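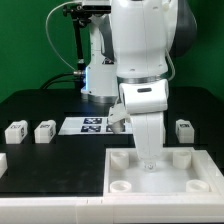

About Sabatier

Sabatier is a training school for bench work and small-parts handling. Students learn to set out, sort and place small components with care, and to leave a work surface in good order for the person who follows.

Our Approach

Instruction begins at the table. Each exercise is laid out on a plain black top, with a shallow white tray as the working area. The raised rim marks the limit of the task, and the short white cups near the corners serve as fixed points for placement. Students repeat each layout until they can complete it without prompting.

The full course consists of 11 units and 92 graded exercises. Class size is limited to 10.

Our Staff

Doina Obradović, Director
Baptiste Gautier, Head of Instruction
Josiane Guillot, Admissions and Student Records

Our History

The school was founded by Jérémie Vidal as the training department of Povex and became an independent institution four years later. To date, 493 students have received the Sabatier certificate.

Admissions

Applications are accepted throughout the year. New classes begin in June. Inquiries should be addressed to the Admissions Office.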